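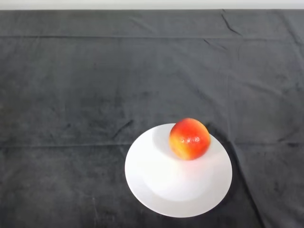
Carla Saliba

Grorden Civic Leadership Awards – minutes of the planning meeting
21 August 2026, Bollberg Room

Opened at 6:40, ten minutes late, with the May minutes still unapproved. I asked that the phrase "overwhelming public support" be taken out of them, as no figures were given at the time and none have come in. Agreed after some grumbling. Minutes of May approved as changed.

1. Number of awards

The chair proposed adding two new titles for this year, Unity Champion and Icon of Change. I asked what a person would have to do to be one and not the other. The chair said it would be clear from the nominations. I asked for that to be written down, and I am writing it down. The deputy chair felt that Grorden has plenty of people who deserve recognition and that a new title costs nothing. It costs a plaque, a dinner seat and a page in the program. Unity Champion was kept, five to three. Icon of Change was put off until someone drafts a definition of no more than one paragraph. No one took this on.

2. Nominations received

The secretary reported 62 nominations by the closing date. A good share of them are for the same person and use the same wording, down to a missing comma in "tireless selfless service." The secretary thought supporters might have shared a draft. I said that is one letter, however many people sign it, and should be read as one. The chair said popularity is also a form of evidence. It may be, but our own rules ask for "a description of work done," and I could find very little work described. "Bridge builder" appears in nearly all of these letters. The bridge is never named.

Agreed: each of the people who signed the shared wording will be asked for one thing the nominee did, with a place and a month. Reply within two weeks.

3. Graltedex proposal

Graltedex has offered to handle publicity, including profiles of every winner for local papers. The offer is free to us. Winners, though, would be invited to buy a "recognition package" at $155, or $200 with a framed certificate. I asked what happens to a winner who does not buy. The chair understood that they would still be winners. I asked whether their profile would still run. This was not known.

I said I was against it. Once money moves from the honored to the people who praise them, the award is an advertisement with a dinner attached. Two members felt this was harsh, and one said other towns do the same, which I do not doubt. Held over. The secretary will ask Graltedex in writing about the unpaid profiles – in writing, please, as the last phone call produced two different versions.
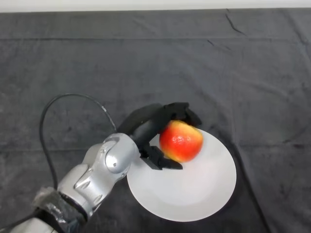 4. The Hijazi claim

The Hijazi Foundation has put its director forward on the strength of a youth mentoring program that is said to have reached up to 286 young people. I asked what "reached" means and whether "up to" includes zero. The foundation's letter mentions workshops, a radio talk and "online presence," and gives no attendance for any of them. If I write that there is a red and yellow apple on a round white plate, anyone can look and tell me I have the color wrong. I would like the same chance with the mentoring. The deputy chair knows the director and vouches for his character. I have no quarrel with his character. He may well be the best candidate we have, and in that case a sign-in sheet would do him no harm.

Agreed: the foundation will be asked for records from any one workshop, of its own choosing. The nomination stays open meanwhile.

5. Conflicts of interest

The form went out in May. Three have come back, mine included. The chair said his is "basically done."

6. Any other business

Dinner menu not discussed, for lack of a price. A member asked if the minutes could be shorter and more positive in tone. Noted.

Closed at 8:15. Next meeting date to be sent by email. The definition of Icon of Change, should one exist by then, goes first on the agenda.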